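Mapplebeck F2 fabric shaver, long-term test

Posted by Liam Holroyd
14 comments | 30 shares

The F2 replaces the older F1 in the Mapplebeck range and keeps the same three-blade head. What changed is the motor control, which now holds its speed under load, and the guard, which has three height settings in place of two. It charges over USB-C. The lint bin slides out from the back and holds enough for one heavy sweater before it needs emptying.

I ran it from December through the end of winter on wool, fleece, acrylic and cotton jersey. For comparison I used the Erkier battery model I have owned for years. The Erkier is louder and slows down as its cells drain. The F2 ran at one speed until the cutoff, then stopped with no warning. There is a charge light, but it only works while the cable is plugged in – a poor choice on a tool at this price.

On wool the middle guard setting is the right one. The lowest setting removes pills faster and also takes surface fiber with it, so I would keep it for coats and upholstery. Fleece came out clean on the high setting after two passes. Acrylic was the weak point for both machines, and the F2 left short stubs that could be felt but not seen.
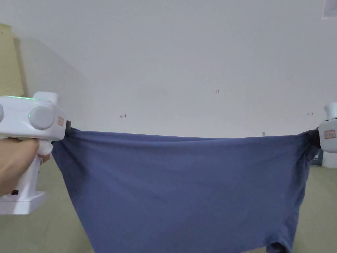 Cotton jersey needs more care than the manual suggests. The knit is thin, and any ripple that enters the guard can be nicked. A T-shirt held up by its two top corners, like the blue garment in the photo, falls into soft vertical folds, and a shaver run down it will ride over each one. Lay the shirt on a firm, flat surface and smooth it outward from the center before switching on. With that done, I had no holes on the high setting. On the middle setting I had one, near a side seam.

Blades are rated by the maker for 30 hours. Mine still cut well at the end of the test, although the edges had picked up residue that came off with a dry brush. Replacement heads are sold separately and twist off without tools. Clomance heads fit the same mount, but the guard sits slightly proud and wobbles, so I went back to the original.

Recommended for wool and fleece. For mostly cotton, the Erkier is cheaper and does the job.

14 comments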